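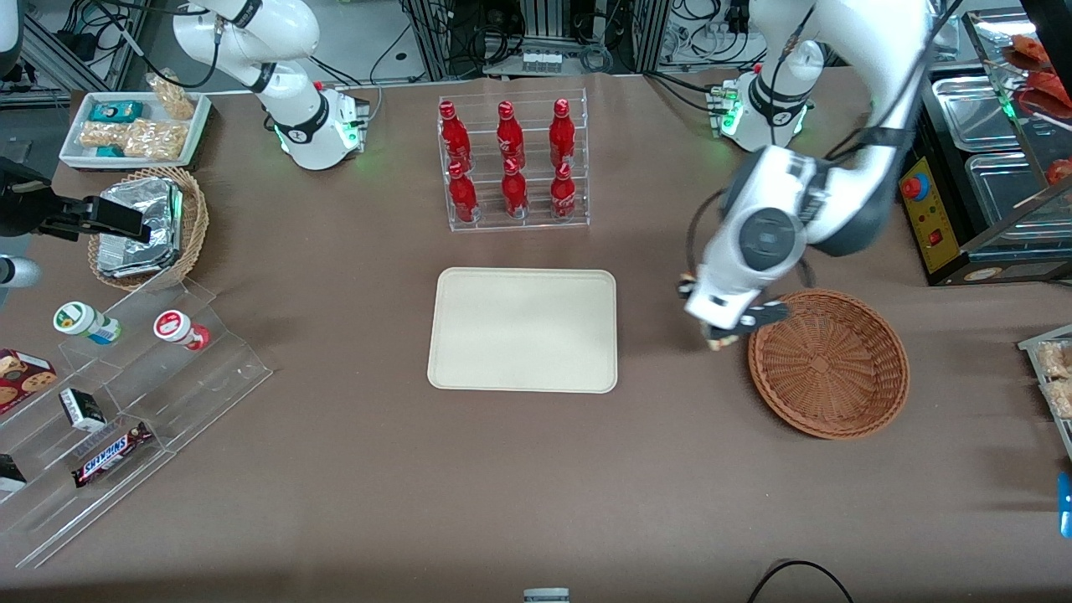
Our snack table, with both arms over it and the bottle rack in the middle.

Left gripper lets go when the other arm starts moving
Posted by Trinidad Sarmiento, Feb 11, 2020

Hello all! We have two arms sharing one table, packing snacks into wicker baskets, and I love this thing to bits. But there's a fault I can't pin down. When the right arm sets off for the foil packets, the left gripper sometimes opens for a moment and drops whatever it has. No error comes up and the base rings stay green. It did it 47 times in 1,000 picks. Glass bottles are next on our list, so I'd like it fixed before then! Any ideas?

Mechthild Hollenstein
Lovely setup! I'd look at the power first. We had the same trouble at Skarside in November, when both grippers ran off one supply. Log the gripper voltage while the two arms move together and see if it dips. Then wiggle the cable by the left wrist – with the arm stopped and the emergency stop pressed in, please – and check the plug is fully home. Ours had worked half out. New plug, separate supplies, and it has done 2,000 picks without a drop. Keep the bottles off the table until yours does the same.

Kilian Ammann
Turn the grip force up? Worked for me.

Silvia Mikuš
Careful with more force near glass! It won't help if the fingers are being told to open, either. See if both grippers share an address. Great project, do post how it goes.

Recent topics
Arm stops short of the tray
Zundero gripper squeaks when cold
Resetting after an emergency stop

Contact us | Back to top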